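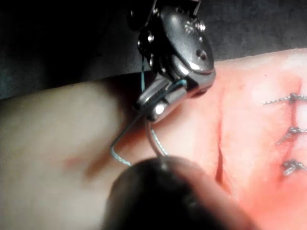 Ticket 27: Goals counted twice on the live match page

Opened by: Trinidad Campos, match-day tech, Fesar
Ground: Madside
Equipment: Goller scoreboard and touchline remote, Miranda match page
Priority: High (it's the score!)
Status: Resolved, one item left open

First report

Hi all! We had a great crowd at Madside for the under-15 final and a really strange problem with the score. Fesar scored just before the break, the operator pressed Home Goal once on the Goller remote, and the big board went to 1-0 like it should. The Miranda match page went to 2-0. Parents following from home were thrilled for a minute, then very confused, and my phone lit up.

I fixed the page by hand from the admin screen. It happened again after the break, with the second goal. Board 2-0, page 3-0. The away goal near the end came through fine, one press and one goal on both.

What I checked at the ground before locking up:

Board firmware is the current one.
The laptop in the press box was on the wired network the whole match.
Only one browser tab had the admin screen open.
The operator is sure of a single press each time, and I was standing right there for the second one, so I believe it.

Match log and event export attached. I'd love to get this sorted before the summer cup, we have back-to-back games on that field and no spare hands to sit there fixing the score.

Trinidad

Reply from Miranda support

Hi Trinidad, thanks for the export, that saved us a round of emails. We can see two Home Goal events for each of the goals you mention, and they carry different event numbers, so our page treats them as two real goals. The page is doing what it's told. We'd like to know what is telling it twice.

Could you try the following with no match on?

1. Turn off automatic score updates in the match settings and press Home Goal on the remote. The page should stay put.
2. Turn updates back on and press Home Goal from the laptop, with the remote switched off.
3. Turn the remote on and press it from the press box.
4. Walk the remote down to the touchline and press it from there.

Please start a new test match for each step so the logs don't run together.

Test session, Madside, July 21, 2024

Had the whole ground to myself on a Sunday morning, which was a treat! Results:

Step 1: page stayed at 0-0, board went to 1-0. As expected.
Step 2: page 1-0, board 1-0. Good.
Step 3: page 1-0, board 1-0. Good. Pressed it again and again and could not get it to misbehave.
Step 4: page 2-0, board 1-0. There it is!

I was so pleased to see it fail, you have no idea. I then tried several spots along the touchline. By the home bench it doubles most of the time. By the away bench it never does. The home bench is on the far side of the new metal shelter we put up in February, and as far as I can remember we had no double goals all last fall.

The small link light on the remote blinks orange when I stand behind the shelter, then goes back to green when I step out. Every double came right as it turned green again. I think the remote loses the board for a moment, comes back, and says its last message over again. The board seems to know it has heard it already. The page doesn't.
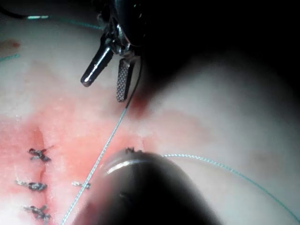

Page 4 of 7

Reply from Goller service desk

Hello Trinidad, excellent testing, and your guess is very close. When the remote loses its link before it hears back from the board, it sends the last button press again once the link returns. The board recognizes the repeat and ignores it. The network output on the back of the board passes both along, and that is the output Miranda listens to.

There is a setting for this. It's in the board menu, not on the remote, and it ships switched off for older installs like yours:

Menu > Network > Output > Filter repeats > On

Under it is a wait time. Set it to 300 milliseconds to start with. Save, then hold the power button until the board goes dark, and bring it back up. The setting does not take effect until the restart.

Before you change anything, please save your current setup to a USB stick from Menu > System > Save. Team names and sponsor slides are stored in the same file, and we'd hate for you to type those in again.

Follow-up from Trinidad

Saved the setup, switched the filter on, wait time as suggested, restarted. Back to the home bench with the remote.

Much better, but one double still got through when I stood right up against the shelter for a while before stepping out. The link was down longer that time. I raised the wait time to the highest choice in the menu and it still slipped past if I hid back there long enough. So the filter catches the short dropouts and misses the long ones.

Then I did the thing I should have done on day one and moved the receiver! It was clipped low on the rail under the press box, with the shelter straight in its path to the home bench. I put it up on the pole beside the board, using the longer cable that came in the box. Link light stays green all along both touchlines now, including behind the shelter. Put the wait time back to 300. No doubles at all for the rest of the session, and I pressed that button until my thumb complained.

Reply from Miranda support

Wonderful news! On our side we have added a check for your ground. If two goals for the same team arrive with nothing between them and the clock hasn't moved, the second one is held and the admin screen asks whether to count it. You'll see a yellow bar at the top with Keep and Drop. If you don't touch it, the goal is dropped and the page carries on.

Please tell your operators about the yellow bar before the next match so it doesn't catch them off guard.

Match test

Ran it live for the first four games of the summer cup. Score on the page matched the board in every one of them, and we had a seven-goal thriller in there to really put it to work. The yellow bar never came up. Our number 7 got a hat trick and every one of her goals showed up exactly once, so she is happy and so is her grandfather, who follows from overseas and had been asking me about this since the final.

Operator notes (taped inside the press box door):

Link light must be green before kickoff. Walk the remote to both benches and look.
One press per goal. If the board changes, it worked, so leave the button alone.
Yellow bar on the admin screen: look at the board, then choose Keep or Drop.
If the page is wrong, fix it from the admin screen. Please don't use Goal Minus on the remote, it changes the board too.

Still open

The under-15 final still shows the wrong halftime score in the season archive. I corrected the full-time score on the day, but the halftime line reads 2-0 and I can't edit it from my login. Could Miranda change it to 1-0? Everything else can be closed. Thank you both, this was a fun one to chase down!

Trinidad Campos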